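The Kun arrived on a Monday in a box big enough to have held a bar fridge, and for the first hour I rather wished it had. It's a gripper kit from Alar, sold through Nokitz, who describe it as "bench-ready". My bench has never been ready for anything, so we were off to a shaky start.

For those who came in late, I've been after something that can sweep small parts into a tray without me standing over it. Ernő Balogh lent me his old suction unit last winter and I gave it back with a card. The Kun is a proper two-finger job, and at 400 dollars for the gripper alone I expected it to make me a cup of tea as well.

Assembly took 4 evenings. The manual is printed in a grey so pale that I ended up reading it under the desk lamp, and step nine refers to a bracket that Alar stopped supplying in January. I emailed Nokitz and got a reply from Kipchumba Mwakalinga, who told me to skip step nine and never think of it again. Best customer service I've had in years.

The bit I really bought it for is the pusher. The gripper doesn't try to pick up every peg like a fussy toddler with peas. It holds a little block, the block carries a T-shaped head, and the head does the shoving.
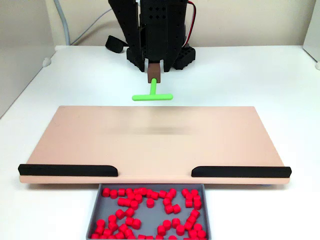 Filed under: Workshop, Things I Didn't Need

The lime-green pusher is the colour of a sports drink, which I was prepared to hate and now quite like. I can tell from across the room where it is, and so can the dog. The rounded ends on the crossbar are a thoughtful touch too. Square ones would catch on the rails every second pass, as my own homemade version did until I put it in the bin.

The board is peach. I have no idea why I ordered peach. The pushing area is generous, though, and the two rails along the front leave a gap in the middle that lines up with the tray, so the pegs have one obvious way out. Red pegs in a grey tray are easy on tired eyes as well.

Now the grumbles. The software wants an account, then a second account to manage the first. Cable management is left to your imagination, and mine ran out early. The fingers are fine on a squared-off block but I wouldn't trust them with anything round.

Would I buy it again? Probably, if I could skip the manual and ring Kipchumba directly. Ernő came over from Grirudville to have a look, watched it for a good while with his arms folded, and asked if they did the pusher in blue. They don't. I checked.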